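About Marotwood

Marotwood sells plates, lidded pots and table mats for ordinary kitchens. Tadhg Kavanagh and Tomomi Sugawara started it in April with a rented unit and a long list of things they had stopped believing in catalogues.

We don't use the word "timeless". We have yet to see a plate that changed anyone's life, and we are suspicious of any shop that says its dinner set will. Our range is 254 items, which Tadhg still thinks is too many.

Suppliers send us claims by the boxful. "Chip-proof" is the usual one. We put things on a table and handle them before we list them, and a fair number go back.

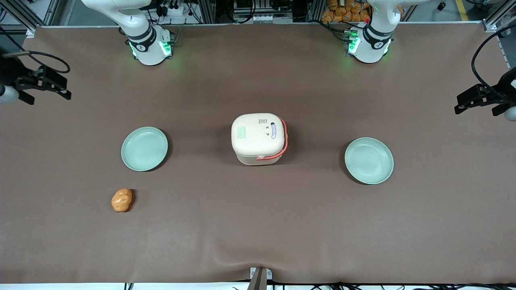

Colour is where we argue most. Tomomi doesn't trust a glaze she has only seen on a white background, and no kitchen we know looks like that anyway. Pale green plates get laid on a brown mat, with an orange-handled white lidded container near them, and then we decide if we'd eat off them. Mats are judged just as harshly. A crease that shows on our table will show on yours, whatever the label says about lying flat.

Orders go out 4 days a week. Complaints are read by Tomomi.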